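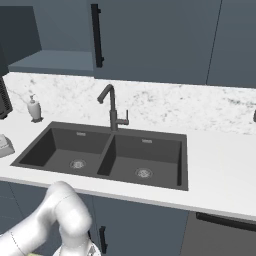 Kitchen Operations at Alwood has been busy with the sink project since June, and this gallery page is for everyone in the building who has stopped one of us in the hall to ask how it's going. Short answer: really well, and it's a lot more fun than any of us expected! We run the staff kitchens on every floor, and the job we all like least is the wiping down and clearing up at the sinks between the lunch rush and the afternoon meetings. Trurnell is building us an arm to take on part of it, and before it gets near a real counter it practices in a rendered kitchen with a white arm, slate blue-gray cabinets and a dark double sink (and a marble backsplash, which Larysa Savchuk would like for the second floor, please and thank you). The settings are kept simple on purpose at this stage, and our crew gets to say what should come next. That last part is what I want to tell you about.

At the sink

The arm is down low in front of the counter, with the elbow tucked under the front lip and both basins empty. The faucet is the tall gooseneck kind with one lever on the right side. Nadiia Hladun spotted the lever first thing, since half of ours are on the left, and she now has a list going of every faucet in the building and which way it turns. Trurnell asked for a copy. She's very pleased about it, and so she should be.

What it changes for the crew

When the project was announced we were told that no one's hours would be cut, and I'll be frank that a few of us wanted that in writing. We got it in writing. The plan is that the arm takes the late sink shift on the larger floors, and the person who had that shift moves to setup, supplies or one of the new robot lead spots. Matvii Derkach did late sinks for 7 years and he's the first lead. He still smells faintly of dish soap (his words!) but he spends his mornings now on calls with the Trurnell engineers, telling them things like how people leave a fork standing up in the drain, or park a coffee mug right on the edge where any elbow would knock it off. They had never thought about the mug. Now mugs on edges are in the practice kitchen's to-do pile.

Watching a session

Sessions are open to all 40 of us in Operations, and you don't need to know a thing about computers. You sit down next to Kyrylo Kostiuk, he loads up the kitchen, and you watch the arm try whatever is on the list for the day. If it does something a person would never do, you say so and he writes it down. I was sure I'd be bored. I stayed through my whole lunch! There is something wonderful about seeing a job you've done a thousand times with your own hands get picked apart into reach, turn, lower, let go. I caught myself noticing my own wrists at the sink that same evening.

The nice thing about practicing on a screen is that mistakes are cheap. Kyrylo's log was up to 1,349 tries the last time I looked over his shoulder, and plenty of those ended badly, and we didn't have to sweep up a single plate.

What we're still unhappy about

Not everything is settled. The grease traps are staying with people, and we'd have loved to hand those over. Training for the lead spots is held on the Vemeria campus, a long bus ride for anyone who starts early, and Nathalie Smits is pushing to get it moved into our own building. There's also the question of who talks to the office folks when the arm is at the sink and somebody just wants to rinse a spoon. We think the arm should wait. Trurnell thinks the arm should wait too, but how long, and how it knows the person has finished, is a bigger puzzle than it sounds. If you have opinions, bring them.

Next up

The Symonenko wing gets the first real counter, with a 5-week trial where one of us is in the room the whole time. Matvii is drawing up the rota with the early starters picking their slots first. We've asked for a big, easy-to-reach stop button and for the arm to go slowly when anyone is near, and both requests were agreed to on the spot.

If you'd like to sit in on a session, leave your name with Nathalie at the supply desk. Bring a sandwich.

Page updated 23rd August

Operations > Staff Kitchens > Galleries > The Sink Project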